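Pevulora mug set

Recordings from a two-finger gripper arm put together at home in Ostport. 266 episodes, wrist and fixed cameras.

The wrist camera sits low, so expect floor and motion blur in places.
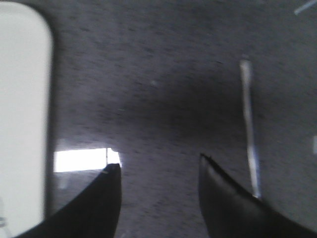
Oyelaran asked on the tracker for blurred stretches to be flagged – a column for that is in the next version.

Objects: tray, white plate, mugs in yellow, blue and red, wooden mug rack.

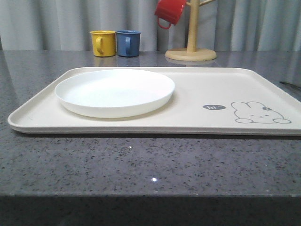

Episodes are cut at 2000 steps. The fixed camera stays put for a whole batch.
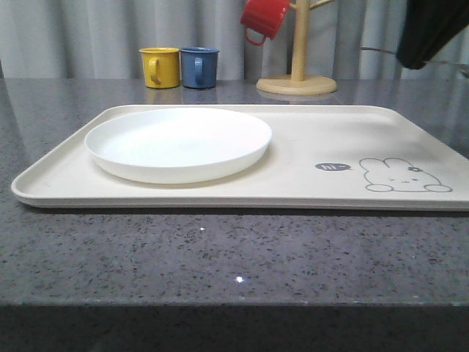
The last 49 are held out for testing.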